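Motorsport Operations, Week 2
Handout: Pit Stops and Where the Time Goes

Read before Monday's session. The Jedgate timing sheets are on the course page, all 26 of them. Bring a pencil.

A stop has two clocks. The stationary clock runs while the car sits on its marks, and it is the one the crew brags about. The pit lane clock runs from entry line to exit line, and it is the one that decides races. Teams have been known to confuse the two, usually in press releases.

Terms you need:
Delta -- time lost by stopping, compared with staying on track.
Undercut -- stopping before your rival to use fresh tires while theirs fade.
Overcut -- the reverse. Works best on cold days and in the memories of retired strategists.

Case: Kamata at Jedgate. Fastest wheel change of the day, then a long wait for a gap in traffic. Net gain: zero. The crew got a trophy anyway.

Homework: work out the delta for car 26 and show your steps. "It felt quick" is not a step.

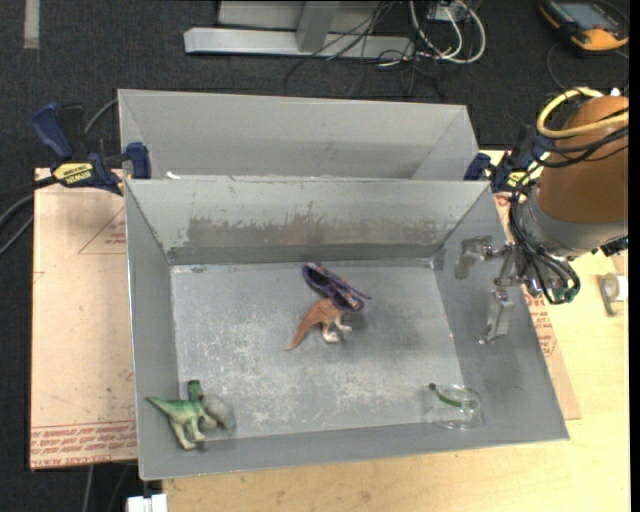
Which clock should a strategist use when planning an undercut?

The pit lane clock, plus whatever the cold tires cost on the out lap.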